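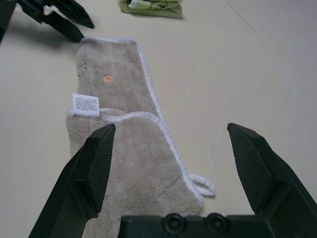
Can a machine fold the towels yet?

Slowly, and mostly in places set up for it. A two-armed robot can fold a towel on a clear table if somebody hands it one towel at a time. A basket of mixed laundry straight from the dryer is still a job for you.

By the Kuditine home desk
July 20, 2025

We get this question a lot from readers, usually along with one about dishes. What follows is where the common chores stand, with tips that help whether a person or a machine is doing the work.

Towels and flat laundry
Cloth is hard for grippers. It changes shape every time it is picked up, and a thick edge looks much like a fold. Hand towels and washcloths go best. Bath sheets are too long for most arms, and fitted sheets are out of reach.

Tips for a flat fold, by hand or otherwise:
- Lay the towel out fully before the first fold. Smooth it from the middle outward.
- Turn the care label and the hanging loop to the same corner on every towel. The stack sits flatter.
- Piped or braided edges add height. Stop the top layer a finger's width short of the bottom edge and the stack won't lean.
- Check for stains before folding. Orange spots on light towels are often rust, makeup or acne cream. Rust needs a rust remover, never chlorine bleach, which sets it. Benzoyl peroxide takes the dye out and will not wash back in.
- Wash plush towels without fabric softener. They mat less.

A folding robot generally won't look for stains unless it has been set up to. It will fold a spotted towel as neatly as a clean one, so sort first.

Floors
This one is done. Robot vacuums work well on hard floors and short rugs. Pick up cords and socks before the run. Empty the bin every time if you have a dog.

Dishes
The dishwasher is still the best kitchen robot you can buy. Loading it is the hard part. Arms can rack plates and mugs in a test kitchen, but greasy pans and thin glasses give them trouble.

The shop
Machines are much further along here. The Brunet shop cuts 400 identical shelf pins in a run with one person nearby. Sweeping up, sorting mixed screws and coiling hoses are still done by hand. If you want to make sorting easier later, keep one size per bin and label the front.

Should you wait to buy?
For floors, no. For laundry, yes. We'll look again in October, when Fostora says its folding table will be ready to try. Until then a plastic folding board does shirts well and costs very little.

Filed under: Laundry & Linens, Home Tech, Ask Us

3 Comments

adent_fan
I have the Adent vacuum, 214 runs on it so far and only the side brush replaced. Would not trust it with a towel.

Millpond
The acne cream thing is right. I ruined a whole set of gray ones before I figured it out. We use white towels only now.

rs371
What about socks? I'd pay for a machine that just matches socks.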